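Home Cooking on Screen - Handout 3
Notes by Aurelia Berchtold
December

Print this page | E-mail this page

Cooking programs have two jobs. They teach a method, and they keep people watching who will never make the dish. Most of this unit looks at how the second job changes the first.

Take the Brullura series. Each episode runs 26 minutes and covers 3 recipes. The onions are chopped before we see them, and the oven is always at temperature. A viewer learns the order of the steps but gets little sense of how long they take.

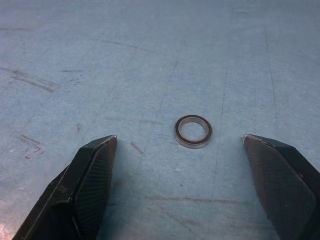 Fig. 1. Ring-shaped ball bearing on a blue-gray surface.

The tie-in book is a different text. Mayrhofer's reading treats it as a memory aid - people open it after watching, to check amounts. Compare the braised fennel on screen with the printed version and note what the host leaves out.

For next class: watch one episode of Pacheco and write down every quantity spoken aloud. Bring the list. The short essay is still due at 4 p.m. on the last day of term.

Contact: Aurelia Berchtold, Ondmont College
© Ondmont College | Back to top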